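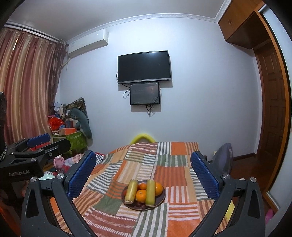

Guest Room Safety Inspection — Hawthorne Lodge

Search this site Enter keyword Go

Inspection date: 08/01/2020
Inspected by: Hằng Vi

1. Smoke alarm tested from the test button. Satisfactory.
2. Bed frame, slats and fixings checked for movement. Room 11: one bolt tightened. Re-check in December.
3. Bedding and soft furnishings clear of heaters. Satisfactory.
4. Crockery is to be returned to the kitchen and must not be left on beds. Staff reminded.
5. Power cords and plugs free of visible damage. Room 13: bedside lamp withdrawn from use pending repair.
6. Window restrictors in place, opening no more than 100 mm. Satisfactory.
7. Exit path from bed to door unobstructed. Room 2: luggage rack relocated.
8. Evacuation plan displayed behind door. Room 13: plan faded — replacement ordered from Ritico.

Items marked for repair must be closed out by the duty manager before the room is re-let.

Comments (2)

Brodudum
Does item 6 apply to ground floor rooms as well?

Cloltari
We use the same form at our place and added a line for blind cords. Worth considering for the family rooms.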